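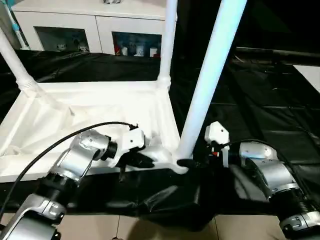 Genance Home Storage, Customer Guides Team

Products Guides Spare parts Returns Contact

Guides > Skivari > Set-up > Section 5

5. Base, poles and shelves

Please read this section until the end before you begin. It continues from Section 4, where the parts were taken out of the carton and sorted. If some part is missing or damaged, do not start the assembly. Write first to the spare parts desk.

The Skivari rack is put together by hand. No drill and no hammer is necessary. A rubber mallet is also not allowed, even if the pole goes in hard.

5.1 Prepare the floor

1. Choose a flat place with free space on all sides. You will have to walk around the rack several times.

2. Spread a plastic sheet on the floor. A black garden sheet or a painter's sheet are both good. It does not have to lie perfectly smooth, but pull out the big folds in the place where the base will stand.

3. On floor tiles, let the sheet go past the base on every side. Small parts fall often, and on the bare tile they jump far.

4. If there is a cabinet with glass doors close to the work place, keep one pole length of distance from it. A pole is 110 cm long and it is easy to forget the upper end while you look at the lower one.

CAUTION: Plastic sheet is slippery under socks. Wear shoes with a rubber sole, or stand beside the sheet and not on it.

CAUTION: Keep small children and pets out of the room until step 5.4 is finished. The sheet and the bags of the packing are a danger of suffocation.

5.2 Put the poles in the base

The base is the white molded part with the raised rim. Each corner of it has a socket for a pole.

1. Lay the base on the sheet with the sockets looking up.

2. Look into every socket. Sometimes a thin piece of plastic from the molding stays inside. Remove it with the fingernail.

3. Take the first pole and put it in a back corner. Hold the base down with one hand close to the socket and push the pole with the other hand, turning it a little to the left and to the right.

4. Stop when the pole does not go deeper. Do not stand on the rim to get more force.

5. Continue with the other back corner, then do the front corners.

6. Look at the rack from the side. At this stage the poles may lean a bit, each in its own direction. It is normal and it will be corrected by the shelves.

NOTE: If a pole leans very much, pull it out completely and begin again. Do not bend it in the direction you want. The socket can be cracked from this, and a cracked base is not covered by the guarantee (see page 11).

NOTE: In cold weather the plastic is more stiff. If the carton was standing in a garage or in a car, leave the parts in the warm room overnight. We received many questions in November about poles that do not fit, and most of them were solved in this way.

5.3 Boards and flat panel

The boards are the shelves. The flat panel closes one side of the rack and it is optional. You can use the rack without it, but it must be decided now, for later the boards have to be taken out again.

1. Put the lowest board in its place and press on all corners with the flat hand.

2. Put the other boards from the bottom to the top. Do not begin from the top, even if it looks more comfortable.

3. If you use the panel, stand it upright at the side of the boards. Two persons are better for this step. One person holds the panel at the edge, the other person fixes it.

4. Check that the panel is standing straight and that it touches the floor with the full width.

5. Run one finger along the edge. If you feel a sharp place, rub it softly with fine sandpaper before somebody is scratched by it.

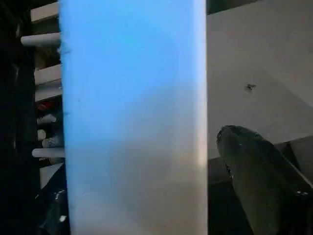

Fig. 5-2. Flat panel standing upright, boards to the left.

The panel is not a carrying part. Do not hang hooks, bags or coats on it. A small mark on the surface is not considered as a defect if it cannot be felt with the finger. The marks from hands go away with a cloth and water with a little soap. Do not use alcohol or window cleaner, they make the surface cloudy with the time.

Customers of the Oshima shop receive the panel in a separate carton. If it comes later than the rack, you can finish 5.4 without it and return to this page afterwards.

5.4 Tighten and check

1. Go around the rack and hold every joint in the hand. Where the joint has a thread, turn it clockwise until it stops. Use the hand only, no pliers.

2. Take one pole at the middle height and move it gently. The base should move together with the pole. If only the pole moves, go back to this corner and press it again.

3. Do not lift the rack by one pole. Lift it by the base, with one person on each side.

4. Pull the sheet away from under the base only when all joints are tight. Lift first one side, then the other side.

5. Put the rack in its final place and push it lightly from the front. If it rocks, the floor is not even. Put a thin felt piece under the corner that is in the air.

CAUTION: Never leave the rack half assembled with the poles standing free, especially in a passage. If you have to stop the work, take the poles out and lay them on the floor beside the base.

CAUTION: Do not climb on the base or on the boards.
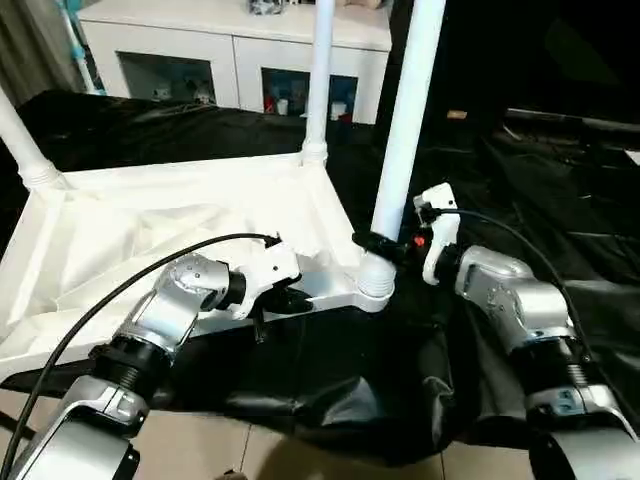

One user wrote to us that the step with the back corners should come last, as she has a small room and cannot reach over the front poles. She put the front poles first, with the rack turned to the wall, and after it she turned everything around. We tried her way and it works too. The order of the corners is a recommendation, so please take the one which fits to your room. What must stay the same is that all poles are in the base before the first board.

5.5 If something does not fit

The pole goes in only half. Look for the thin plastic inside the socket (5.2, step 2). Check also the end of the pole, if it is still round.

The pole turns freely in the socket. It is not deep enough. Push and turn again, holding the base down.

The board is higher on one side. One of the poles is not fully in. Take out the board, press the pole on this side and put the board again.

The joint was tight and after some weeks it is loose. Tighten it again by hand. In the first month this can happen one or two times.

The thread of a joint is damaged. Do not repair it with glue. Order the joint from the spare parts desk, and write the number which is molded on the inside of it. Spare joints are sent in a letter and there is no delivery cost for orders over 2,000 yen.

Keep the sheet and the carton until the rack was standing in use for some days. If you must return it, the base has to travel in its original carton.

Continue with Section 6, Loading the shelves.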